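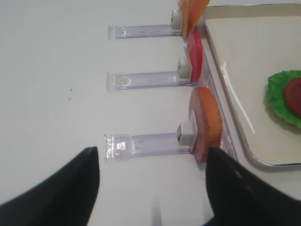 Tiempo de lectura: 7 min

Soportes transparentes para piezas en rodaja: montaje, alineación y limpieza

Llevo desde noviembre usando soportes acrílicos alargados con pinza en un extremo para tener rodajas de pie sobre la mesa. Los compré para clasificar muestras de comida de imitación, de las que se usan en vitrinas y en juegos de cocina, y han terminado sirviendo también para rodajas de verdad cuando necesito mirar el canto. Dejo aquí las notas, ordenadas más o menos por el orden en que aparecieron los problemas.

El soporte

Cada unidad es una pieza larga y estrecha de plástico transparente que se apoya tumbada. En un extremo lleva una pestaña rectangular, con relieves moldeados, y en el otro una pinza blanca cuadrada que sujeta la rodaja. El material tiene un ligero tinte lavanda en los bordes. Al principio pensé que era un defecto del lote, pero la segunda remesa de Billico llegó igual. En superficie blanca se aprecia más; sobre madera oscura desaparece.

La longitud del cuerpo es lo que da estabilidad. Una pinza suelta, con base corta, vuelca en cuanto la rodaja pesa algo más que la propia pinza. Con el brazo largo el peso queda compensado siempre que la base asiente entera. Si la mesa tiene una junta o un resto de cinta adhesiva debajo, el soporte cabecea.

La pinza es la parte mejorable. Cierra bien con grosores medios. Con rodajas finas hay que suplementar con una tira de cartulina doblada, y con las gruesas conviene abrirla del todo antes de introducir la pieza, sin empujar la rodaja contra los labios. El plástico blanco se fatiga: he retirado 2 pinzas por holgura, las dos del mismo pedido.

Disposición en columna

Trabajo con los soportes en paralelo, uno encima de otro, extremos de la pestaña alineados a la izquierda y rodajas hacia la derecha, donde pongo la bandeja. El mueble manda: la mesa está pegada a la pared por el fondo y la bandeja solo cabe a ese lado.

La separación entre soportes debe ser constante. Uso una regla de acero como tope para las pestañas y un listón como espaciador:

1. Se coloca la regla perpendicular al borde de la mesa.
2. Se apoya la pestaña del primer soporte contra la regla.
3. Se pone el listón pegado al cuerpo, se acerca el segundo soporte hasta que toque y se retira el listón.
4. Se repite con el resto.
5. Se quita la regla y se cargan las rodajas empezando por el fondo.

El paso cinco tiene su importancia. Si se carga primero el soporte más cercano, el antebrazo pasa por encima de una rodaja vertical cada vez que se va a por las demás. He tirado unas cuantas así.

Tres soportes por columna es lo que manejo con comodidad. He probado con 7 y la fila llega demasiado lejos: hay que levantarse para alcanzar el último, y al inclinarse se acaba moviendo el primero con la manga.

Orden de las piezas

Las cargo por color y por grosor. En la columna que tengo ahora, lo naranja va al fondo: una rodaja de tipo cítrico, cara pálida y reborde más claro, algo translúcido. En medio, la roja. La tengo apuntada en el inventario como tomate, aunque el rojo es tan vivo que igual valdría para remolacha, y de canto se queda en una media luna estrecha. Delante, la más gruesa, rosa anaranjada por dentro y con el borde marrón anaranjado, que archivo con los embutidos.

Poner la gruesa delante tiene una ventaja práctica, y es que el canto curvo se ve sin agacharse. El inconveniente es que tapa parte de lo que haya detrás si uno mira desde muy abajo. Para comparar bordes prefiero mirar desde arriba y girar la cabeza, no los soportes.

Martti Koivisto, con quien intercambio piezas desde hace tiempo, las ordena al revés, de fina a gruesa según se aleja, y usa una marca de rotulador en la mesa en lugar de regla. Su método es más rápido. El mío deja la mesa limpia. En su taller de Grevcombe la superficie es de fórmica vieja y le da lo mismo.

Superficie

Blanca y mate. Con una superficie brillante el acrílico duplica sus reflejos y cuesta localizar el borde del soporte, sobre todo la pestaña. En mate quedan solo pequeños brillos sobre el plástico, que incluso ayudan. La luz, repartida y sin foco directo. Si se nota una sombra gris suave hacia el centro de la mesa no pasa nada; si la sombra tiene borde definido, hay una lámpara mal puesta.

Probé con un tapete Amato de silicona clara. Agarra muy bien, demasiado: al deslizar el soporte para alinearlo, la base se frena y la rodaja sigue. Lo devolví al cajón de la repostería.

Limpieza

Agua templada, jabón neutro y paño de microfibra. Nada de alcohol sobre el acrílico, que con el tiempo aparecen microfisuras. El canal moldeado que recorre el cuerpo acumula polvo y restos, y el paño no entra; un pincel plano seco lo resuelve antes de mojar. Las pinzas se lavan aparte. Para secar, de canto sobre un paño, sin apilar.

Con comida real lavo en cuanto termino. El tomate mancha la pinza blanca y luego no hay forma de quitarlo.

Almacenaje

Tengo 31 soportes repartidos en dos cajas Werkumitz con separadores de cartón. Van tumbados, pestañas alternas, para que no se toquen las pinzas. Las rodajas de imitación van en bolsas individuales con etiqueta de grosor y color. El inventario pasó de las 1,000 entradas este otoño, contando repetidas y rotas, así que toca depurar.

Pendiente: medir la fuerza de cierre de las pinzas nuevas y ver si el suplemento de cartulina puede sustituirse por fieltro adhesivo fino.

Contacto · © Todos los derechos reservados · Volver arriba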